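Tamell Hand Gripper, Kit 3

Workshop build, sold in parts or put together
Made at Irereck, the shared shop behind the tile store

The Tamell is a gripper you hold in your fist and work yourself. You do a chore with it, it records how the chore went, and later an arm with no common sense is asked to do the same. Kit 3 replaces Kit 2, which was lighter and broke.

What you get
Printed body and brackets, black
Thumb knobs and all screws, plus a few extra for the floor
One thin cable, already crimped
Paper build guide by Rocío Cuervo, coffee ring not included

What you need
Hex keys, a small file, a free evening. Wouter Wuyts built his in one sitting and has mentioned it since.

Weight as built: 318 grams
Parts in the bag: 11, not counting screws
Price: posted on the shop door, where we can change it

Handling boxes

Most people start with blocks and cups. We went to cardboard early, as the shop produces it faster than anything else. A big box is a mean test piece: it flexes, it blocks your view of your own hand, and the slot you meant to aim for is never facing you. Plan on a second person for the large ones. Gloves are a good idea too, corrugated edges being what they are. 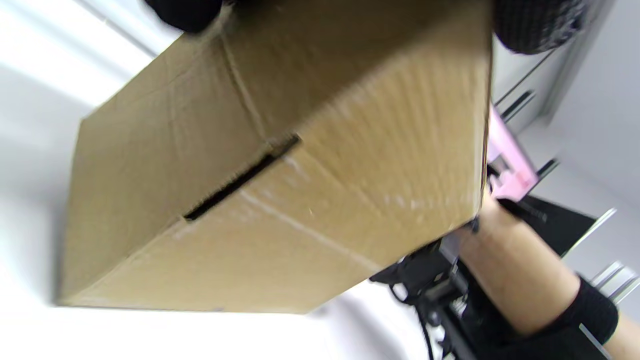
Fitting the cable

Leave slack at the wrist. Mervin Kennedy ran his tight and neat on the first build and got to crimp a new one by lunch. A loose loop looks sloppy and lasts longer. Tie it to the rear bracket and keep it away from the knobs.

Known faults
The file marks on the left bracket are ours. Sand them if they bother you.
Packing tape can stick to the finger pads. Wipe them down with a damp rag.
Knobs back out in December, when the shop heat is off. A dab of thread glue holds them.

Spares and returns
Pads and knobs are sold singly. Kits come back to Theda Ackermann at the Irereck bench, with all the parts, in a bag, please.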